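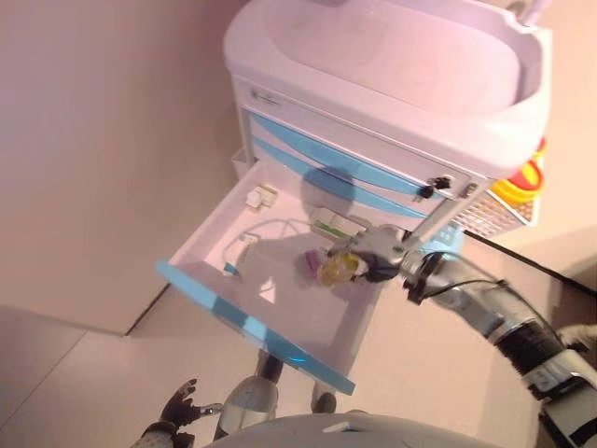 How to prepare the drawer demonstration for an open day

At Atgate we show visitors how our humanoid takes a bottle out of a medical cart. The steps below are what we use at the Wusbridge site.

1. Push the cart to the wall and lock the wheels. If it can roll, the robot will push it away when it reaches in.

2. Open one drawer to the end and keep the others closed. Visitors often ask if the robot can open it alone. We teach this in a separate tutorial.

3. Put the bottle near the center of the drawer. Some other small things may stay around it, for example a box or a package — an empty drawer looks too easy to the public.

4. Start Skonus, load the cart program and set the arm speed to 100. Wait until both arms report ready.

5. Ask the visitors to stand 2 meters back. One operator holds the stop button during the whole run and does not answer questions in this time.

6. Start the grasp. The right hand goes down into the drawer and closes on the bottle.

If you see error 416, the hand did not find its zero position. Stop the program, open the fingers and repeat from step 4. After 2 errors in a row, change to the spare hand from the Gerlach case.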